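ホーム > ニュース > 学び・ものづくり > 高校・部活動

当サイトでは利便性向上のためクッキーを使用しています。閲覧を続けることで、クッキーの使用に同意いただいたものとみなします。

双腕ロボットに台所の片付けを教える ミナミ高専ロボット部の夏

八月のミナミ高専は、廊下を歩いているだけで汗がにじんできます。補習もひと段落して校舎はしんと静かなのですが、実習棟の奥の一室だけは朝から話し声が絶えません。ロボット部の部員たちが、秋に開かれる学生競技会「フェスタム」の家事部門に向けて、二本の腕をもつロボットに台所道具の片付けを覚えさせようとしているのです。

フェスタムは、会場に用意された小さな作業台の上で、ロボットが決められた時間内にどれだけ道具を元の場所へ戻せるかを競う大会です。制限時間は20分。派手な動きで観客を沸かせる種目とは違って、見ているほうもつい息を詰めてしまう、なんとも地味な種目なのですが、ミナミ高専の部員たちはこの地味さがすっかり気に入ってしまったようです。昨年は予選で敗退し、帰りの電車でもう来年の話をしていたといいますから、よほど悔しかったのでしょう。

今年の機体は「ペレル」と名付けられました。名前の由来を尋ねると、部員によって答えがまちまちで、どうやら響きで決めたというのが本当のところのようです。腕は左右に2本、それぞれの先に物をつかむ手と小さなカメラがついています。作業場は白いタイルの壁で囲み、天板は白い大理石模様。家の台所のような雰囲気が出ていて、先生方が代わる代わるのぞきに来るのもわかる気がします。

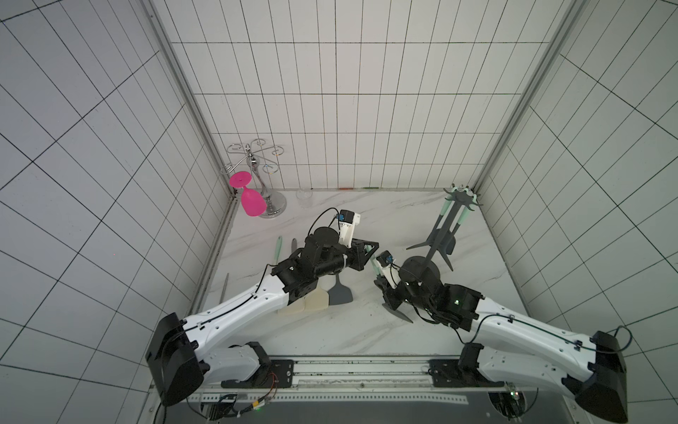

つかみにくいのは、平たいヘラ

練習で使う道具は、フライ返しやシリコーン製のヘラ、それに水を飲むためのコップなど、どこの家にもありそうなものが中心です。なかでも部員たちの頭を悩ませているのがヘラの類いで、柄が細いうえに、台の上に寝ていると指先を差し込むすき間がほとんどありません。少しでも高さを間違えると天板をこすってしまいますし、浅くつかむと今度は持ち上げる途中で頭の重さに負けて、くるりと回ってしまうのだそうです。

「人間なら何も考えずにやっていることなんですよね。自分の手でやってみて、あれ、いま親指はどこにあったっけ、と立ち止まってしまう。ロボットに教えているつもりが、自分の手のことを何も知らなかったと気づくんです」

そう話してくれたのは、動作の学習を担当する五年生のユクラン・ツァイさんです。中学生のころに家族と一緒に日本へ来て、料理好きのおばあさんの台所を手伝いながら育ったというツァイさん。ヘラの扱いにはひそかに自信があったそうですが、ペレルにお手本を見せる係になってからは、家でも柄を持つ位置が気になって仕方がないと笑います。

この日の午後は、色の似たヘラを並べておき、片方の手で柄をつかんで起こす練習が続けられていました。クリーム色のものと濃い灰色のものが隣り合っていて、ミント色の柄もひとつではありません。どれを先に取るかで次の一本の取りやすさが変わってくるので、順番をめぐって部員どうしの議論が始まると、これがなかなか終わらないのです。 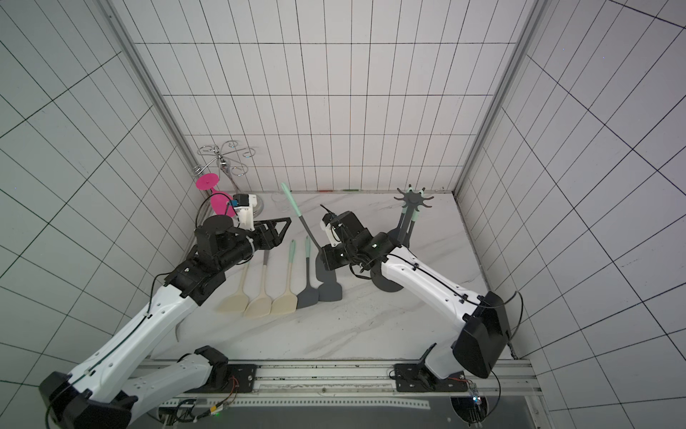 失敗の記録も、全部ノートに

顧問のヤスオ・コヤマ先生は、そんな議論にはめったに口をはさみません。部屋の隅の丸いすに腰かけて、頼まれたときだけ立ち上がるという流儀を、もう長いこと守っているそうです。唯一の決まりごとは、うまくいかなかった回を必ず手書きで残すこと。見せていただいたノートには、この夏だけで49件の失敗が書き込まれていました。「柄の先を押してしまい回転」「となりのヘラも一緒に来た」といった短い一言に、日によっては小さな絵まで添えられていて、読み物としてもたいへん楽しいものです。

「消したくなるような記録ほど、あとで役に立ちます。後輩が同じところでつまずいたときに、先輩もここで困っていたのかとわかるだけで、気持ちがずいぶん楽になるでしょう」とコヤマ先生。手首のカメラの取り付けには、地元の部品加工会社ヴィセンが相談に乗ってくれたそうで、ノートの余白には、そのとき教わったねじの締め方もていねいに書き写されていました。 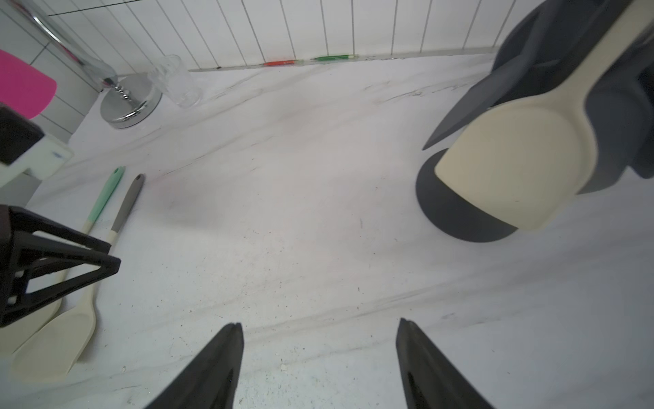 目下の課題は、左右の手の息をどう合わせるかです。二つの手が同じ道具に近づくと、お互いに譲り合うようにして止まってしまうことがあり、部員たちはこれを「お先にどうぞ問題」と呼んでいます。どちらかの手を優先させれば話は早いのですが、それでは腕が二つある良さが薄れてしまうと、一年生から待ったがかかりました。入部したばかりの部員の意見にも上級生がきちんと手を止めて耳を傾けるところに、この部の風通しのよさを感じます。

ロボット部では、九月の学校公開の日に、ペレルの片付けを来場者に見てもらう予定です。見学は無料で、場所は実習棟の一階。小さなお子さん連れの方も歓迎とのことですので、お近くの方はぜひ足を運んで、部員たちに声をかけてあげてください。

関連記事
・ミナミ高専の新入生、はんだ付け講習に挑戦
・フェスタム家事部門、今年の課題道具が発表に
・町工場を訪ねて ヴィセンの小さな部品たち
・図書館前の花壇、園芸部が夏の植え替え
・高専の学食に冷やしうどんが帰ってきました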